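The Last Bin from Clorkbridge

When my aunt Sirkka Ikonen died, she left me a key, a debt of 242 and the rent for a lost property room until the end of April. I had not seen her for many years. I did not know that a person could rent a room only for things which other people forgot.

The room was in Clorkbridge, behind the old bus station. It had a dark carpet, a light wooden table and more shelves than wall. Anneli Savolainen opened the door for me, because my key turned only half way.

"She wrote everything in the book," said Anneli. "You read the number, you find the owner, you send it home. If you don't find the owner, you keep it 50 weeks more."

"And after this?"

"After this she wrote a new number."

So I stayed. In the mornings I wrote letters, and in the afternoons I drank coffee from my aunt's cup and opened the bins. Most of it was gloves. There was also a trumpet, a wedding cake figure without the cake, and a letter in a language that even Jouko Vainio at the post office could not name. He held it near the window for a long time and gave it back to me with both hands.

Jussara Sales came in the second week to ask for an umbrella. She described it so well that I wanted to have it for her. We looked behind every shelf. In the end she took another one, green, and signed the book with her full name and the word "borrowed."

I started to understand my aunt a little. Her handwriting was small when the thing was expensive and large when it was a toy. Beside a one-eyed rabbit she had written half a page.

The last number in the book was 3214. There was no owner beside it, only the words "Heiskanen, summer, all together." I asked Anneli what was Heiskanen. She told me it was the name of the boat that went to the islands before the bridge was built.

I took the bin to the table and put it down in front of the empty one.
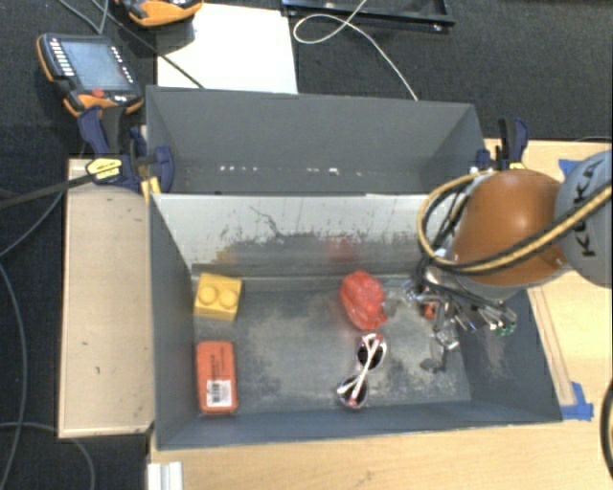
I knew the sunglasses before I touched them. White and pink, with dark lenses. I was seven years old, and I had cried for them all the way from the harbor until my mother promised me a new pair, which I did not like. The yellow block was my brother's. He always carried one in his pocket – for luck, he said, but I think he only liked to press his thumb on the two studs.

The red crumpled thing and the orange-red package I did not remember at all. I turned the package over and back again. Maybe they belonged to another child, who sat near us on the boat and also cried.

Anneli was waiting by the door with her coat on.

"Did you find the owner?" she asked.

I opened the book and took the pen. Beside the number I wrote my name, Ritva Laitinen, and then my brother's. Under them I left one line empty, and I asked her if the room could be rented in May.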